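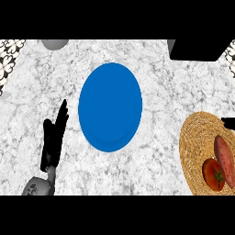 Codonside is a method for training robot manipulation policies on rendered kitchen scenes, in which the look of a scene and the layout of a scene are varied separately. It was developed at the Tromier lab by Yevdokiia Stasiv and first described in a technical report in August 2022. Name is from the internal scene format, where each scene is stored as a short string of codes — one code per surface, object or light.

Background

Policies trained in simulation often lean on things that should not matter. Countertop pattern, wall tile, the color of a plate. Earlier work at Tromier used full randomization, changing everything at once between episodes. Training was slow and it was hard to say which change had broken a policy when one failed. An older in-house simulator, Storkano, had no way to hold the layout fixed while swapping materials.

Method

A base scene is written first: counter, a target such as a plate, produce or other items to be moved, one or more arms. From it come two families of variants. Appearance variants keep every object pose and replace surface materials only, e.g. stone for wood. Layout variants keep the materials and move the objects. In the standard setup each base scene gets 50 variants of each family.

The policy sees camera images, the joint positions of the arm and a short written instruction, for example "put the tomato on the blue plate". Images wider than the policy's square input are padded with black bands at top and bottom, not cropped, so objects near the left and right edges stay in view. Depth is not used.

Training pairs an original episode with its appearance variant and adds a penalty if the predicted actions differ. Layout variants get no such penalty, as the correct motion really does change. The weight of the penalty is raised slowly over the first part of training; starting it at full strength gave policies that barely moved.

Results

The report tested 304 held-out scenes, none sharing a counter material with the training set. Success on pick-and-place tasks was 60 percent, against 50 percent for full randomization with the same number of episodes. Most of the gain was on patterned surfaces like marble. Plain counters — almost no difference. Long tapered vegetables stayed difficult for both methods, mainly becuase of grasps taken too near one end.

Limitations

No real-robot results in the original report. Shadows and reflections are handled as part of appearance, which Stasiv noted is only partly right, as a shadow also tells the policy where the gripper is relative to the counter. Soft objects and liquids not covered. Scenes with two arms can be writen in the format but were left out of the tests.

Later work

The Ledesma extension, released the following May, adds camera position as a third family and brought in 300 further base scenes. It uses the same penalty term with a separate weight for each family.

See also

Domain randomization
Imitation learning
Sim-to-real transfer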